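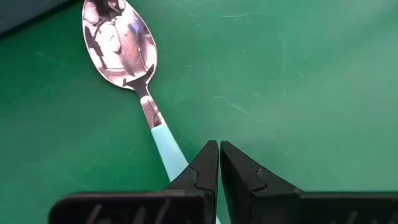
Is a broadfork worth buying if you already own a decent digging fork?

For beds you want to loosen without flipping the soil over, I'd say go for it, though I'd hold off if your plot is small or very stony.

I've had the Grarnach broadfork since May, and it has done every bed on our patch outside Parkville at least once. We grow along biodynamic lines (compost preps, the planting calendar, the whole thing), so I try to keep the layers of soil where they are. My old fork could sort of do it, but my lower back complained for days!

The Grarnach has five tines, each 12 inches long, and two ash handles that come up to my chest. You step on the crossbar, rock it side to side, pull back, and the ground lifts and cracks. Then you step back and do it again. I got through 576 square feet of potato ground before lunch on my first go, and I was tired but still able to stand up straight afterward – a first for me.

It cost me $158 plus shipping, and I grumbled about that. My neighbor Ikechukwu Adeleke has the Clastetti, which he got for $80, and we swapped for a weekend. His is lighter and nicer to carry, and in his sandy beds I couldn't feel much difference. In my clay the tines flexed more than I liked, and the handle bolts worked loose twice. Mine haven't budged.

Gripes? The handles arrived bone dry and a bit rough, so plan on sanding and a couple of coats of linseed oil. The crossbar is narrow if you have big boots (my husband slides right off it). And it's heavy – if you're hauling it any distance, put it in the wheelbarrow.

Hui-mei Tsao asked me at the seed swap whether it would break new ground from sod. I tried it on a strip by the fence and gave up after one row. Cover the grass for a season first, then bring in the fork.

Four and a half stars from me. The half is for the handles.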